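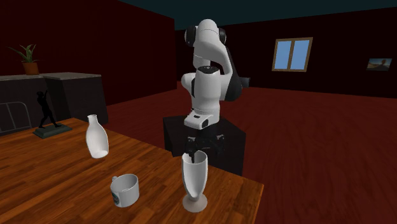 Last month I moved my small apartment from Tivley to Darnska, 200 kilometers. Many of you asked me how was the moving company, so I write it in a few posts.

I asked three companies for a price. Two of them gave a number by phone without asking how many stairs. The third, Zollumov, asked for a list of the big furniture and the floor on both sides. I chose them.

The price was 1000 for the truck, two men and the fuel. Packing was not included. I packed by myself, it took me six evenings. My advice is to start with the books, and put them only in small boxes.

The two men were Gordon Beaudoin and his colleague, a very quiet man. They came at 7:40 and the agreement was 8:00, so I was still drinking my coffee. Please be ready early.

The sofa did not pass the door. Gordon took off the legs and kept the screws in a small bag, which he taped under the seat. I would have lost them, for sure.

One thing I did not like. On the paper there was an extra charge for each floor without elevator, and I had not noticed it. I called the office and spoke with Darcy Lévesque. She was polite and explained me the line, but I still had to pay. Read page two before you sign!

Damage: one lamp shade, and a scratch on the side of the wardrobe. I wrote both on the delivery paper before the men left. The money for the lamp came after 13 days. For the wardrobe I am still waiting.

Someone asked about Yáñez, the other mover in Tivley. I cannot compare, I only had their price. It was lower but they wanted all of it in advance, and I am not comfortable with this.

If you can choose the date, ask for the middle of the month. My neighbor moved in January with the same company and she paid less than me.

I still have many flat boxes in good condition. If you live in Darnska and you need them, write me, you can take them for free.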